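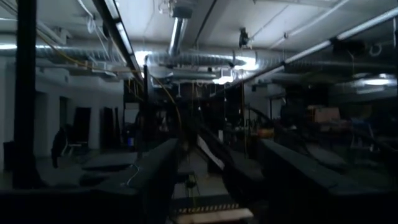
September, 10:40 at night

Basement day. Quick notes before I fall over.

Went down at 7 meaning to do one hour. One hour, ha. Came up twice, once for coffee and once because the dryer buzzed, and otherwise I was down there the whole day and there is still stuff everywhere. Better stuff though. Stuff I have looked at.

Cables first. The yellow ones hanging off the ceiling on the left have been bugging me since spring. They loop way too low and I catch one with my head every time I go past the post. Started pinning the first one up, ran out of clips after 2. Two! Thought I had a whole bag. The bag was picture hooks. So they still droop right down past the post, same as ever, and I need to stop at the hardware place in Vonville for clips. Write it on the hand. Clips clips clips.

Then the benches. Wiped both tops, the left one twice, it's such a dark gray that you'd swear it's clean and then the rag comes up black. Glue blobs on the right one, scraped those with the old putty knife. Forgot to do the edge where the blue cable runs over, will catch it next time. Would love to push the benches closer together but then there's no getting between them and the rail thing, and I'm not moving that by myself. My back said so around lunch.

Lunch was crackers. Standing up.

The mats. I like the mats. Put them down in the winter past the left bench and it's the one part of the floor where my feet don't ache after. They need a proper scrub, I only swept. The Drekasport catalog has more of the same gray, $40 for a pack, and I want to do the strip in front of the doorways too. Not this month. The furnace guy comes first.

Duct: stood on the chair and dusted the big silver one as far as I could reach, maybe a third of it. Should not have been on that chair. Got a faceful of gray fluff and had to go rinse my eyes. The piece where the short duct comes down and joins, I still think I feel air leaking there when the blower kicks on. Held a tissue up to it and it moved, but then I was breathing on it so who knows. Foil tape. Add to list.

Lights. I keep saying it's too dim down there and then I keep not doing anything. Long tubes up on both sides and still it's gloomy by the benches, the low ceiling doesn't help and all that black on the benches just eats it. Painting the ceiling white was the right call, would be a cave otherwise. Maybe a clamp lamp for each bench. Letwood has the kind with the bendy neck, saw them when I got the shelf brackets.

Found the receipt for the Letwood order while I was at it, order no. 1242, folded up in a coffee can with the wood screws. So I CAN return the wrong brackets. If they're still in the box. If I can find the box.

Didn't touch the back rooms. Looked in the first doorway, turned around, closed that chapter. The paint cans are in there and the Orakzai boxes from the move, never opened, 7 of them if I remember right. Whatever is in them I have lived without. Next time, one box per trip, either it gets used or it goes to the donation drop. That's the rule, am writing it down so I have to do it.

The blue container by the post is for odds and ends now. Decided. Anything small with no home goes in there and not on the benches. We'll see how long that lasts, I allready caught myself putting a tape measure down on the bench at five o'clock and walking off.

Left the pale board where it was, lying along the rail. It's straight and I'll want it for the shelf. Don't cut it up for something dumb!!

Knees hurt. Hands smell like dust even after teh good soap. Shower, then bed, no reading.

Tomorrow: clips, foil tape, call about the furnace, find the bracket box. Scrub mats if there's time. There won't be time. Laundry is still in the dryer, just remembered.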